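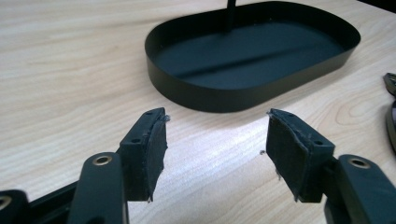 Replacing the grip pads is the first repair every new member of the Thevar robotics club learns, and it is the one we do most often. A pad is due for a change when it no longer lies flat on the fingertip, or when it has started to shed. Look at the edges first. On a worn pair they go rough and a few threads stick out at the corners, and you will find bits of fiber on the table near the fingertips. The middle of the pad can still look fine at that stage. Change it anyway, and always change both sides together.

What you need

One sheet of pad material (second drawer, labeled Kesteck)
Double-sided tape, the thin kind
Sharp scissors
Plastic scraper
Rubbing alcohol and a clean rag
The small screwdriver from the Cullevier kit

Taking off the old pads

1. Open the fingers all the way and lay the gripper on its back on a towel.

2. Take out the two screws on top of each fingertip and lift the fingertip off the arm. Put the screws in a cup. Keep left and right apart — they look alike but the pads sit on opposite faces.

3. Peel the old pad from one corner. If it tears, work the scraper under it slowly. Don't use a knife, which gouges the plastic.

4. Wipe the face with alcohol until the rag comes away clean. Let it dry.

Putting on the new pads

5. Trace the fingertip onto the back of the sheet and put the tape on before you cut. Cutting through both layers at once gives a cleaner edge.

6. Trim the pad slightly smaller than the face. A pad that hangs over the edge catches on things and frays early.

7. Press it down from the center outward and hold for a full minute.

8. Put the fingertips back with the pads facing each other. Tighten the screws until snug and stop there. Divya Gounder stripped two in June and we had to wait for replacements.

Checking your work

Close the fingers slowly. The pads should meet flat, with no light showing between them. Then pick up and set down the practice tray 12 times. Grip it by the rim and lift straight up. If it tilts the same way each time, one pad is crooked and has to come off again.

Write the change in the Premar log with your initials. We plan on a new pair every 1000 grips, but go by the edges if they wear sooner. Spare screws are in bin 21. If the bin is low, tell Vasanthi Ramasamy before you leave so she can add them to the next order.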